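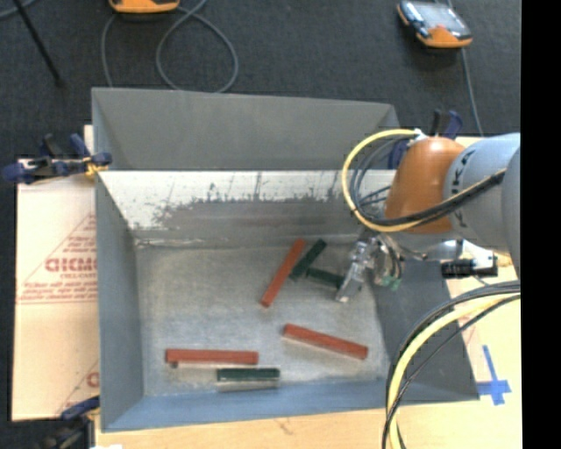

Metal bin clamped to the bench, red and green blocks on the floor of the bin, gripper at the right.

Lomoline Bin Kit — Student Edition
Posted in February by the Zernallow workshop desk

The Lomoline kit supplies the bin-picking task for the Joubert student challenge. Teams program an arm to lift slender blocks from an open metal bin with sloping sides and sort them by color.

The bin must be clamped to the table before power is applied. Arm, gripper and controller are not included.

Run time: 5 minutes per attempt
Attempts per team: 3
Part number: 3000-27

Blocks may touch or rest at any angle at the start of a run. A block dropped outside the bin stays where it lands — no resets. Spare blocks are ordered through Skasadach, by color.

Last updated: February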